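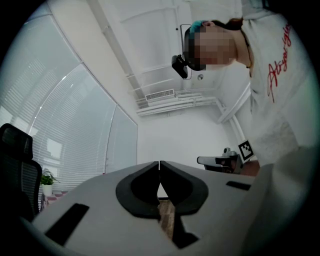
Forums > TV Talk > Morning Shows > Brikbridge Breakfast

Tags: hosts, schedule changes, on-air

**plullach_pete**
17/07/2023
Both hosts were missing again this morning and the stand-in didn't say why. Are they leaving? The fan page has 3,000 comments and no answers.

**remote_hog**
They're on vacation. It's July. They took the same two weeks last year.

**kettle4**
I don't buy it. Last year they said goodbye on the Friday. This time there was nothing.

**plullach_pete**
That's what bothered me. My mother thinks one of them got the Drarnia job.

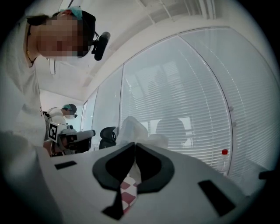 Teal caps and white clothing

**remote_hog**
Drarnia doesn't start filming until October, and it's a drama. Why would they want a breakfast host?

**siddiqui_fan**
To play a breakfast host. They did that in season 4.

**kettle4**
For 5 minutes. You don't miss a week of work for that. I liked the stand-in, anyway.

**remote_hog**
I didn't. She talked over the weather.

Recent threads
Siddiqui quiz show: new time slot
Did they change the Brikbridge couch?
Drarnia season 5 cast rumors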